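Tema 5. Dimensionamiento y coste de la migración de cargas a infraestructura alojada

Asignatura: Arquitectura de sistemas de información
Apuntes revisados el 16 Nov 2022 por Miroslava Jelínek a partir del guion original de Ho-yin Kao

5.1. Alcance del tema

En el tema anterior se estudiaron los modelos de servicio (IaaS, PaaS, SaaS) y el reparto de responsabilidades entre proveedor y cliente. Este tema se ocupa de una cuestión previa a cualquier contrato: cómo se traduce un inventario de servidores físicos y máquinas virtuales en una previsión de consumo y de coste. Quedan fuera la negociación comercial y los aspectos fiscales, que se tratan en la asignatura de Gestión.

Se supone que el alumno maneja los conceptos de vCPU, IOPS, percentil y sobreasignación (overcommit). Quien no los recuerde debe repasar el anexo B antes de abordar el apartado 5.4.

5.2. Inventario de partida

El inventario es la tabla en la que cada fila corresponde a una carga y cada columna a un atributo medible. Una carga no equivale a un servidor. Un servidor físico puede alojar varias cargas, y una carga puede repartirse entre varios servidores, como ocurre en los clústeres de bases de datos.

Atributos mínimos por carga:

Identificador y responsable funcional
Sistema operativo y versión
vCPU asignadas y utilización en percentil 95
Memoria asignada y memoria residente máxima
Almacenamiento ocupado, asignado y tasa de crecimiento mensual
IOPS medias y de pico
Tráfico de red entrante y saliente, separado por destino
Dependencias con otras cargas
Modalidad de licencia del software instalado

El último atributo es el que con mayor frecuencia aparece vacío. Una licencia ligada a núcleos físicos puede no ser trasladable a un entorno compartido, o serlo con un factor de conversión desfavorable, y el efecto sobre el coste total supera en muchos casos al del propio cómputo.

La recogida de datos debe cubrir un ciclo de negocio completo. En una empresa con cierre contable mensual, una ventana de dos semanas produce resultados inservibles si no incluye el cierre. En organizaciones con estacionalidad anual se recurre a históricos de la herramienta de monitorización, con la precaución de comprobar la granularidad: muchas herramientas promedian los datos antiguos a intervalos de una hora o más, y el pico desaparece en el promedio.

5.3. El caso Kindasura

A lo largo del tema se utiliza el caso de Kindasura, empresa de distribución de recambios con un centro de datos propio y una sala secundaria de respaldo. El inventario consolidado recoge 271 cargas, de las cuales 71 se clasifican como candidatas a la primera fase de migración. El resto se divide entre cargas que se retiran, cargas que se mantienen en las instalaciones y cargas pendientes de análisis.

Los criterios de inclusión en la primera fase fueron:

Sistema operativo con soporte vigente del fabricante
Ausencia de dependencias síncronas con el sistema central de almacén
Licencia trasladable o de código abierto
Ventana de parada admisible igual o superior a tres horas

El segundo criterio es el más restrictivo. El sistema de almacén, denominado internamente Cotar, exige respuestas de las aplicaciones satélite en tiempos que no toleran la latencia añadida por el enlace entre el centro de datos y la región del proveedor. Las cargas con llamadas síncronas a Cotar se dejaron en las instalaciones hasta que se rediseñe la interfaz mediante colas.
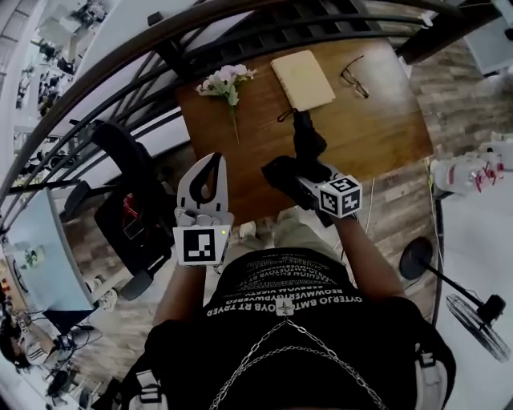 Camiseta negra estampada, mesa de madera y pinza manual blanca.

5.4. Ajuste de tamaño

El ajuste de tamaño (rightsizing) consiste en seleccionar, para cada carga, la instancia del catálogo que satisface la demanda real con un margen definido. Existen dos enfoques.

a) Correspondencia por asignación. Se busca la instancia con recursos iguales o superiores a los asignados en origen. El procedimiento es inmediato y no requiere mediciones, pero arrastra al destino todo el sobredimensionamiento acumulado.

b) Correspondencia por utilización. Se parte de la utilización en percentil 95, se aplica un margen y se busca la instancia que cubre el resultado. Requiere mediciones fiables.

Para el segundo enfoque, la demanda de cómputo de una carga se expresa como:

D = V × U × (1 + m) × k

donde V es el número de vCPU asignadas, U la utilización en percentil 95 expresada en tanto por uno, m el margen y k el factor de equivalencia entre el procesador de origen y el de destino. El factor k es menor que uno cuando el procesador de destino ofrece mayor rendimiento por núcleo. Se obtiene ejecutando la misma prueba de referencia en ambos entornos; los valores publicados por terceros sólo deben usarse como comprobación.

Ejemplo de cálculo. Sea una carga con V = 16, U = 0,25, m = 0,20 y k = 0,80. Entonces:

D = 16 × 0,25 × 1,20 × 0,80 = 3,84

La instancia inmediatamente superior del catálogo es la de 4 vCPU. Con la correspondencia por asignación se habría elegido una de 16.

La memoria no admite el mismo tratamiento. Muchos gestores de bases de datos reservan toda la memoria disponible para caché, de modo que la memoria residente no refleja la necesidad efectiva. En estos casos se consulta la tasa de aciertos de la caché y se reduce la asignación de forma escalonada en un entorno de pruebas, midiendo la degradación en cada escalón.

Advertencia: el percentil 95 oculta los picos de corta duración. En un servicio interactivo, un 5 % de intervalos saturados puede ser inaceptable. Para este tipo de cargas se recomienda trabajar con el percentil 99 y con muestras de un minuto.

5.5. Modelo de coste

El coste mensual de una carga alojada se descompone en:

C = C_cómputo + C_almacenamiento + C_red + C_licencias + C_operación

El cómputo se factura por tiempo de uso, con descuentos a cambio de compromiso de permanencia. Una carga encendida de forma continua casi siempre justifica el compromiso; una carga de desarrollo apagada por las noches exige calcular el punto de equilibrio. Si d es el descuento por compromiso en tanto por uno, y la reserva se paga con independencia del uso, el compromiso resulta ventajoso cuando la fracción de horas de encendido supera 1 - d. Con un descuento de 0,40, el umbral es 0,60.

El almacenamiento se factura por capacidad aprovisionada en el caso de volúmenes de bloque, y por capacidad ocupada en el caso de objetos. La diferencia obliga a revisar los volúmenes con ocupación baja antes del traslado. A ello se suman las copias instantáneas, que crecen sin límite si no se define una política de retención.

La red es la partida que peor se estima. El tráfico de entrada suele ser gratuito y el de salida se factura por volumen, con tarifas distintas según el destino: Internet, otra región u otra zona de la misma región. En Kindasura, la primera estimación omitió la réplica entre zonas de la base de datos de pedidos, y la corrección obligó a repetir la comparación completa en julio.

La partida de operación recoge las horas del personal propio y los servicios contratados a terceros. No desaparece con la migración - cambia de composición. Se reducen las tareas de sustitución de hardware y aumentan las de control de identidades, etiquetado de recursos y seguimiento del gasto.

5.6. Coste de referencia en instalaciones propias

La comparación carece de sentido sin una base equivalente. El coste propio debe incluir la amortización de servidores y cabinas, el mantenimiento, la energía (con la parte correspondiente a refrigeración), el espacio, las comunicaciones y el personal.

Kindasura amortiza los servidores en cinco años. Si la comparación se hace el año siguiente al de una renovación de equipos, la amortización pendiente es un coste ya comprometido y no debe imputarse como ahorro de la opción alojada. El error es común en los informes de consultoría y favorece de forma sistemática a la migración. A la inversa, comparar con equipos ya amortizados sin prever su sustitución favorece la permanencia.

Para evitar ambos sesgos se fija un horizonte común, se proyectan los flujos de caja de cada opción año a año y se actualizan con la misma tasa. La hoja de cálculo Juluvus, disponible en el repositorio de la asignatura, implementa este procedimiento. Las celdas de entrada están en la primera pestaña; el resto no debe modificarse.

5.7. Periodo de solape

Durante la migración coexisten los dos entornos y se pagan ambos. El coste de solape depende de la duración de cada oleada y del momento en que se pueden apagar los equipos de origen. Un servidor físico con diez máquinas virtuales no se apaga hasta que sale la última - de ahí que el orden de las oleadas se decida por servidor anfitrión en la medida en que las dependencias lo permitan.

El proveedor de conectividad del caso, Tsai, factura el enlace dedicado por meses completos y con un alta no reembolsable. Ambos importes se imputan al proyecto y no a las cargas individuales.

5.8. Ejercicios

1. Una carga tiene asignadas 8 vCPU con utilización en percentil 95 de 0,50. Con un margen de 0,25 y un factor k de 0,90, calcule la demanda D y seleccione la instancia adecuada en un catálogo con tamaños de 2, 4, 8 y 16 vCPU.

2. Un entorno de pruebas permanece encendido 12 horas diarias, todos los días. El descuento por compromiso es de 0,35. Determine si conviene el compromiso y calcule el descuento mínimo que lo haría ventajoso.

3. Indique qué cargas del inventario reducido (anexo C) incumplen el criterio de dependencias síncronas y proponga para una de ellas un rediseño basado en colas. Detalle el tratamiento de los mensajes duplicados.

4. Repita la comparación de la hoja Juluvus suponiendo que la renovación de servidores se retrasa un año. Explique la variación del valor actual neto.

Los ejercicios 1 y 2 se resuelven en clase. El 3 y el 4 se entregan por la plataforma en un único documento, con las hojas de cálculo adjuntas y las fórmulas visibles.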